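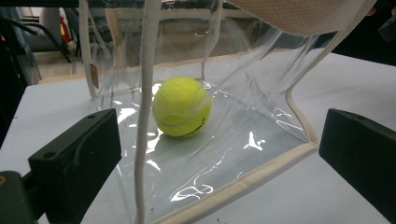 ## Storing tennis balls in a clear vinyl bag with fabric binding

I keep loose practice balls in a see-through vinyl bag with cream fabric binding on the edges. The plastic has gone wrinkled and slightly crumpled, with soft folds where one side bends up. Two things I need to know: does a vinyl bag shorten the life of the balls, and can the creases be taken out without damaging the binding?

Posted by carkunlow, May 12, 2018

### drimwood19

The bag makes no difference to ball life. An unpressurized bag does nothing to hold internal pressure, so an opened ball goes soft at the same rate in vinyl, mesh or a bucket. Heat and damp matter more. Leave the top open after play - trapped moisture makes the felt heavy.

To check a ball:

1. Drop it from 100 inches onto a hard floor. A rebound under 53 inches is out of spec for match play. Mine usually manage 56 when new.
2. Squeeze it from both sides and look along the seam. Discard it if the felt is lifting there. 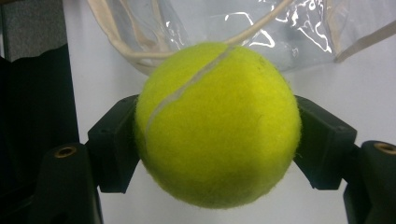
3. Brush off loose fuzz before putting it back.

### palamarchuk_56

For the creases, no iron. Fill the bag with warm water bottles wrapped in a towel and leave it overnight. Worked on mine, mostly. The corners stayed bent.

### codov

I just use the can they came in.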